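**Talk notes: a first look at the refit Clorna**

Start with the walk up the gangway, because I still grin thinking about it. She's an old friend of a ship, and she came out of the Talpur yard looking so fresh!

- 468 passengers when full, so still small (say this slowly, people always expect thousands)
- five weeks in dry dock
- four new cabins aft, all with real balconies

Ask who has sailed on her before. Wait for hands.

Then the food. The old buffet is gone, and the Girkance Grill has taken over that whole stretch of deck, open on both sides. Breakfast out there as we came into Korkia was the best hour of my trip (tell the pancake story if time allows).
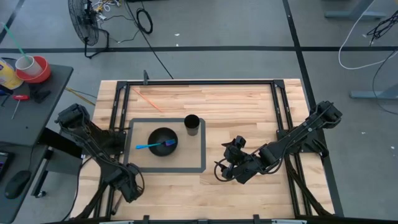

Move on to the lounge. Softer chairs, lower music, and they kept the brass rail along the bar, thank goodness. I'd worried about that rail all through the booking.

Be fair about the gripes: the elevators are slow, and the pool is still tiny.

Routes: Korkia loops start in January, four ports each. Pause here for questions, then the map.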